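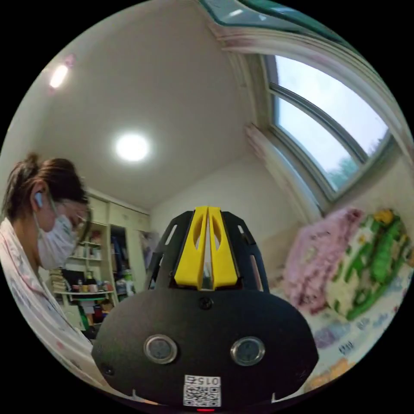 Hello from a cold and drizzly week, and happy 6th February to everyone who opens these on the day they land (my mother, mainly). I promised last time I'd write about the clothes swap, and then I kept putting it off, so this one is a bit long. Get a coffee.

If you're new, the swap is called Rata and we run it twice a year in the upstairs hall on Coşkun Street. You bring clean clothes you don't wear, you get a paper ticket for each piece, and you trade the tickets for other people's things. No money, no sizes policed at the door, and you can leave with less than you came with if that's what you're after. I usually swear I will and then go home with somebody's raincoat.

This winter we took in 717 pieces. Last winter it was some 200! I still can't get my head around the jump. A lot of it came from the Drindska apartments, where somebody put our flyer in the elevator, and people arrived with those huge blue shopping bags in both hands, plus a kid carrying a third one. We ran out of tickets before lunch and started tearing up the backs of old programs.

## What went fast

Kids' snow pants, gone in minutes. Wool socks, same. Anything fleece - I mean anything, zip-ups and blankets and a robe with a bear on the pocket - was picked up almost before it had been put down. I think heating bills have a lot to do with it. Three different people told me they're wearing a fleece under a sweater indoors and keeping the thermostat where it is, and I looked down and realized I was dressed exactly the same way.

What didn't move: office blazers (so many blazers), skinny jeans, and formal shoes in every size. I took a gray blazer home out of pity and it fits, so there you go, I own a blazer.

## My folding confession

I used to hang everything. Then our old rail gave up with a crash in the middle of the last summer swap, and Nevzat Akgül, who is far more patient than I am, sat me down and taught me to fold a sweater properly. Sleeves in, sides to the middle, then thirds from the bottom up. If it won't stay in a neat block, you've left air in it, so flatten it with your forearm and try again.

I've gone a little overboard since. My own closet is now stacks by fabric: thick with thick, slippery with slippery, and the T-shirts standing up on their sides in a drawer like records. My husband says he's afraid to take a shirt out. He can learn! 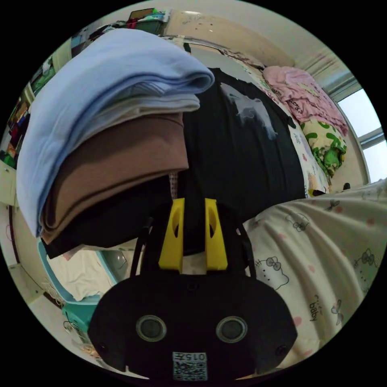
*Soft things on top of the stack, always.*

A few of you asked how to store winter stuff once it warms up, so quickly: wash it first, even if it looks clean, and let it dry all the way through. I leave mine a full extra day on the rack. Then fold it loosely into a cotton pillowcase and put it somewhere dark. I stopped using the vacuum bags because my good puffy coat came out of one looking like a pancake and never really recovered. Cedar blocks are fine but they do go quiet after a while, so give them a rub with sandpaper once a year.

And please, fleece goes inside out in the wash, cool water, no softener. I ruined a lovely green one by ignoring that and it's been the cat's ever since.

## Where the leftovers went

At the end we had 134 pieces nobody had claimed. Most went to Flilevon, the thrift store by the bus station, who were very sweet about all the blazers. They asked me to pass along that they're short on bed sheets and men's winter gloves, so if you've got either, go straight to them and skip the wait for our next swap. They take drop-offs at the side door in the mornings. Ring the bell and give them a minute, it's a long hallway.

The really worn-out things (you know who you are, person with the single slipper) I kept back for cleaning rags and for the quilting group, who'll cut up pretty much anything cotton.

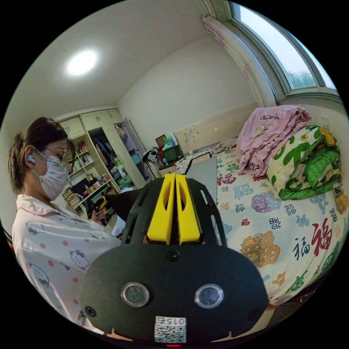 ## Bits and pieces

- A child's mitten, red with a white snowflake, is still on my kitchen windowsill. Write to me and I'll mail it.
- We need a new clothes rail, or 2 if anyone's feeling generous. It has to be sturdy, given what happened to the last one.
- Hangers: we have plenty. Please stop bringing hangers. I love you, but my hall closet is full.
- Several of you asked for a mending table next time. I'd like that too, but we need someone who can do zippers, because I can only do buttons and I do those slowly.

The summer date isn't settled yet as I'm still waiting to hear back about the hall. I'll put it at the top of the next newsletter as soon as I know. Stay warm, and hit reply if you can fix zippers!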